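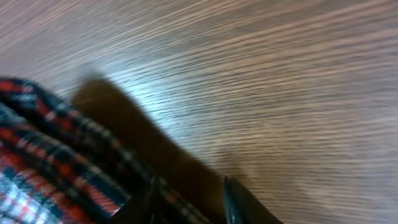
Wrist view with the arm in motion, plaid cloth and tabletop, controller comparison.

Controller comparison on the two-arm bench
Toàn Diệp

The February work on the two-arm bench was a comparison of two controllers on the same hardware. One is the Clukine unit we have run since the bench was built. The other is the Lilidard, on loan until the Gumau group needs it back. Grippers, fingers, wrist cameras and cable routing were left alone. The task was folding garments, which is hard on timing: both arms hold the same piece of cloth, and any lag between them goes straight into the fabric as a pull or a slack fold.

Each controller ran the same motion file, recorded once by Heidrun Gasser and replayed at three speed settings. We logged commanded and measured joint positions on both arms, plus the arrival time of each wrist image. The combined log holds 3,125 grasp attempts. Attempts where a finger closed on bare table were kept in, with a separate flag.

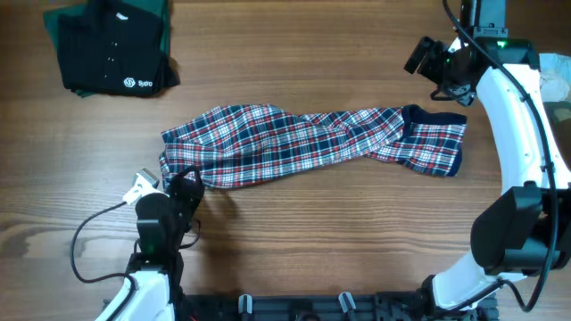 The main difference is in how the two arms are kept in step. The Clukine sends one packet per arm and lets each drive close its own loop, and the gap between left and right was 21 milliseconds at the worst point. The Lilidard holds both commands and releases them together. Its worst gap was smaller, but total delay from command to motion rose to 39 milliseconds. For slow folds that delay has no effect we could measure. At the top speed setting the arms overshoot before the stop takes hold, and the cloth shifts under the fingers.
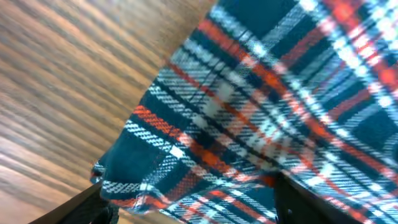
Grip detection needs its own pass. Both controllers report finger position and motor current, and neither value separates one layer of thin cloth from two with any confidence. The wrist cameras help, within limits. With plaid bunched between black fingers, the orange-red stripes give the tracker clean lines to follow, while the fingers themselves are too dark to show a usable edge. Blur is the other limit - the exposure has to come down before the next round, on both arms.

Heidrun is rewriting the replay script so that the Reisinger force sensor can be read on the same clock. Until that is done, please leave the exposure and speed settings as they are. The logs are on the shared drive in the bench folder, sorted by controller and then by speed. The flag for missed grasps is in column 19.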